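Botus open day, Jeltamgate – anyone else go?
Robotics and Automation > Events and Visits

torque_spanner
Went round the Botus unit on Saturday. Three talks, then the floor. The part worth the train fare was the cloth handling, done with hand-held grippers. Two fingers, parallel close, no suction. I asked about grip force and was told 60 N at the fingertips, which seems high for fabric.
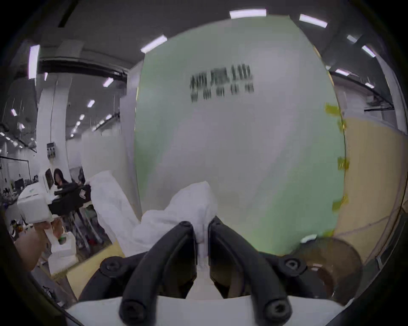 The fingers are screwed on from outside, so swapping a set should be a short job with a hex key. I didn't see it done. The talk claimed 253 recorded folds a day per pair of operators.

mllbrk
60 N is the rated maximum, surely. You would never run it at that on cotton.

torque_spanner
Possibly. The slide just said 60.

Kettering_Dave
I was in the afternoon group and wasn't convinced. Cloth is fine as a party piece but the Bomen cell last October was doing real parts. 1061 cycles on the counter when I left.

mllbrk
Different problem. Bomen had rigid parts in a fixture. Cloth never sits the same way twice – you can't fixture your way out of that.

Kettering_Dave
Then quote a success rate. I asked and got 96 per cent, with no definition of success.

pallet9
Same answer in the morning group. The Kolev handout has a definition on the back page: corners within tolerance, no regrasp. It doesn't give the tolerance.

torque_spanner
Missed the handout. Could you scan the back page?

pallet9
Will do tonight.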